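食卓と椅子の高さの話を、まとめて書いておきます。引っ越してから肩がこるようになり、原因をたどったら椅子と机の高さの組み合わせでした。長いのでツリーにします。

前提から。うちの食卓はBrendikの古いもので、天板の高さは67cmです。今の店で売っている食卓より少し低めです。譲ってもらったもので、高さは変えたくありませんでした。天板の塗装が気に入っています。

椅子はGedowの木の椅子で、座面の高さは436mm。前の家では別の机と組み合わせて使っていて、そのときは不満がありませんでした。同じ椅子なのに、机が変わると座りにくくなりました。

机の天板から座面までの高さの差を「差尺」といいます。家具を買うとき、机の高さと椅子の高さは別々に書いてあることが多いのですが、座ったときの感じを決めるのはこの差のほうです。

うちの場合、670から436を引いて234mm。私の体格だとこれは小さすぎました。天板が低く感じて、食べるときに背中が丸まります。書き物をすると頭が前に出て、首の後ろがつらくなります。

差尺が小さいときの症状。ひじが天板より上に浮く。茶碗を持つ手は楽なのに、箸を置いたあと手のやり場がない。太ももの上が窮屈で、足を組むと幕板に膝が当たる。

反対に差尺が大きすぎると、肩が上がります。以前借りていた部屋の備え付けの机がそうでした。座布団を重ねてごまかしていましたが、今度は足の裏が浮いて、ふくらはぎがだるくなりました。

つまり座面を上げれば済むとは限りません。足が床に着くかどうかが先で、そのあとに机との差を見る順番になります。

座面の高さを測るときは、普段の履物で測ります。うちはスリッパを履かないので素足です。スリッパの家なら底の厚みの分だけ変わります。お客さんだけスリッパという家は、住んでいる人に合わせればいいと思います。

測り方。膝を直角くらいに曲げて座り、床から膝の裏までの高さを家族に測ってもらいます。自分で測ると前かがみになって足の位置が動くので、正しく出ません。私は最初これで間違えました。

クッションのある座面は、座ると沈みます。カタログの数字は沈む前の高さのことが多いので、柔らかい椅子は少し高めに書かれていると考えておくと外れが減ります。板座は書いてあるとおりです。

張り地がへたった椅子も同じで、買ったときより低くなっています。実家の椅子を測ったら、真ん中と縁で指の太さくらい違いました。測るなら、いつも座っている場所で。

解決法を順に書きます。一番簡単なのは机を上げること。脚の下に継ぎ足す部品が売られています。ただ、うちは天板が重く、脚が細いので、継ぎ足すと揺れそうでやめました。

次が椅子を替えること。Kustdenという家具店に行って、座面が400mmの椅子に座らせてもらいました。670から引くと270mm。うちの机ならこのくらいの差が私には合うようでした。

このとき、店の食卓の高さも測らせてもらいました。店の食卓はうちのより高いので、店で食卓とセットで座って「ちょうどいい」と思った椅子は、うちでは高すぎることになります。

だから店にメジャーを持っていくこと、家の机の高さを書いた紙を財布に入れておくこと。この二つで失敗がだいぶ減ります。スマホのメモでもいいのですが、私は売り場でスマホを出すのが面倒なので紙です。

Kustdenで相談に乗ってくれたのはSvend Steinarsdóttirさんという人で、椅子の修理を担当しています。買い替えるつもりで行ったのに、今の椅子の脚を切る案を先に出してくれました。

木の脚なら切れます。ただし切ったら戻せないので、いきなり目標の長さまで切らず、まず20mmだけにして暮らしてみるように言われました。20mm切ると座面は416mm、差尺は254mmになります。

切る前に試す方法も教わりました。椅子を下げるかわりに、床から足までと机とを同じだけ上げてみるのです。机の脚の下に板を置き、自分の足の下にも同じ厚さの板を敷く。体から見れば椅子が下がったのと同じです。

家で三日やってみました。板は物置にあった棚板です。夕食のとき、ひじの位置が明らかに楽でした。味噌汁をこぼしそうになったのは板の上で足がすべったからで、これは靴下を脱いだら直りました。

切るときの注意。四本の脚を同じ長さだけ切るのは、思っているより難しいです。脚が斜めに付いている椅子は、切り口も床に合わせて斜めにする必要があります。垂直に切ると、角だけで立つことになります。

平らな台に椅子を立て、同じ高さの木片に鉛筆をのせて、脚のまわりをぐるりとなぞります。この線が床と平行な線になるので、線のとおりに切ればいいわけです。台が平らでないと全部だめになります。

私は自分では切らず、Kustdenに預けました。のこぎりは持っていますが、まっすぐ切れたことがほとんどありません。戻ってきた椅子はがたつきもなく、切り口の角も軽く落としてありました。

脚を切ると座面の傾きも見直せます。後ろの脚をほんの少し短くすると、背もたれに寄りかかりやすくなるそうです。うちは食事が中心なので、傾きはそのままにしてもらいました。

切ったあと、脚の裏にフェルトを貼ります。Paceの丸いフェルトを使っています。これも厚みがあるので、貼った状態で測らないと数字が合いません。片方だけはがれた椅子ががたつくのは、たいていこれです。

フェルトは貼る前に脚の裏を拭いて、乾いてから貼ること。切った直後は木の粉が残っていて、そのまま貼ると次の週にははがれます。うちは一脚分だけ急いで貼って、やり直しになりました。

ひじ掛けのある椅子は、もう一つ確認が要ります。ひじ掛けの高さが天板の下に入るかどうか。入らないと椅子を机に寄せられず、結局浅く座って前かがみになります。差尺が合っていても意味がありません。

幕板の高さも同じです。天板の下にある横の板のことで、古い食卓は引き出しが付いていて深いことがあります。天板の高さだけ測って帰ると、太ももが入らないことがあります。

子どもがいる家は、脚を切るより足置きを用意したほうがいいと思います。体がすぐ大きくなるので、椅子は机に合わせて高くしておき、足の下で調整します。足置きなら高さを変えるのも簡単です。

背の違う大人が同じ食卓を使うときも似ています。うちは二人で背がかなり違います。机は一つなので、椅子を一脚ずつ別の高さにしました。並べると座面の高さが少しずれますが、慣れました。

食事と仕事を同じ机でする人は、どちらに合わせるか先に決めたほうがいいです。キーボードは厚みがあるので、食事より少し差尺が小さいほうが打ちやすいと感じます。私は食事に合わせ、仕事のときは薄い座布団を敷きます。

ここからは木以外の椅子について。樹脂や金属の椅子は、脚を切るのが難しいものが多いです。中が空洞だと切り口がふさがらず、床に傷がつきます。先端のキャップが高さを決めている場合もあります。

脚を差し込む形の椅子は、高さを測る前に、脚が奥まで入っているか確かめてください。一本だけ浅いと座面が傾いて、どこを測っても違う数字になります。ひっくり返して付け根を見るのが早いです。
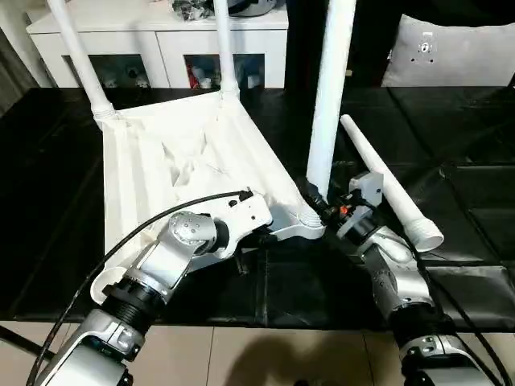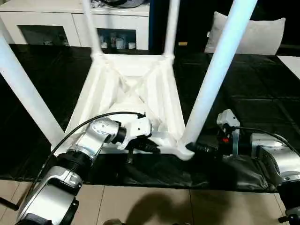
白い椅子の座面裏と、脚の付け根。

中古で買うときも、私は座面の裏を先に見ます。ねじの緩み、ひび、前の人が貼ったフェルトの跡。木の椅子なら、脚の裏の色で切ったことがあるかどうかもだいたいわかります。

出品のページに高さが書いていないときは、座面の高さを質問します。「全体の高さ」しか返ってこないことがあるので、「床から座るところまで」と書くと通じやすいです。

追記。「差尺の正解はいくつですか」と聞かれました。座高をもとにした計算式もありますが、私は板を敷いて試した結果のほうを信用しています。同じ身長でも脚の長さが違います。

追記もう一つ。最初の20mmのあと、さらに切るかどうかはまだ決めていません。416mmで冬を越してみて、12月に厚手の靴下を履いた状態でもう一度測るつもりです。

Kustdenの修理は、持ち込む前に電話で椅子の形を伝えておくと話が早いです。私は電話で「丸い脚」とだけ言ってしまい、斜めに付いていることを伝え忘れて、見積もりが一度やり直しになりました。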